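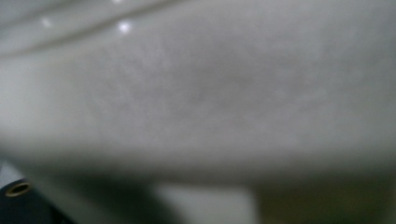
Section 4: Hitching and Loading Your Givden Utility Trailer

Read this section before you hitch up. It is short, and the trailer is heavy.

Before you start

You will need the hitch ball marked on your order sheet, the safety chains, the coupler pin and a torque wrench. The wrench from the kitchen drawer has served you well, but leave it there.

Note: The Bridach coupler takes a 2 inch ball and no other. A smaller ball will seem to fit right up until the first railroad crossing.

Hitching

1. Park the tow vehicle and the trailer on level ground. Set the parking brake. Chock both trailer wheels.

2. Crank the tongue jack until the coupler clears the ball. If the handle turns and the tongue stays put, the jack is in its travel position. Swing it down, let the pin snap home, and try again with dignity.

3. Back up slowly. A helper may stand to one side and give hand signals. Agree on the signals first. Waving both arms means something different to everyone.

4. Lower the coupler onto the ball, close the latch and insert the pin. Crank the jack down a few more turns. The rear of the vehicle should lift with the coupler. If the two part company, go back to step 2.

5. Cross the safety chains under the tongue and hook them to the vehicle. Leave enough slack for turns, but keep them off the pavement.

6. Plug in the lights and check the brake lights and both turn signals.

7. Retract the jack fully and swing it up. Remove the chocks. Put them in the trailer, where you will look for them later.

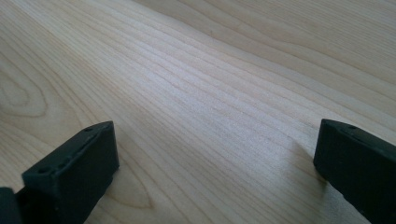

Loading

8. Stay under 4,000 pounds, trailer included. Wet mulch counts at its wet weight, whatever the bag says.

9. Put the heavier part of the load ahead of the axle. A tail-heavy trailer sways, and it picks its moments.

10. Strap everything down. Gravity is not a strap.

CAUTION: Never carry people in the trailer. This includes people who are holding the couch.

CAUTION: If the trailer begins to sway, ease off the gas and hold the wheel straight. Do not speed up to pull it straight, even if your brother-in-law swears by it.

After the first trip

Re-torque the lug nuts at 150 miles, using the values in Section 7. Owners with the Addo ramp gate should check the hinge bolts at the same stop.

Missing a pin or a chain hook? Ask for Wilmer Cárdenas at the Starkska parts counter and have your serial number ready. Warranty forms go to Ott Kazlauskienė at the same address. She would like them filled out in ink.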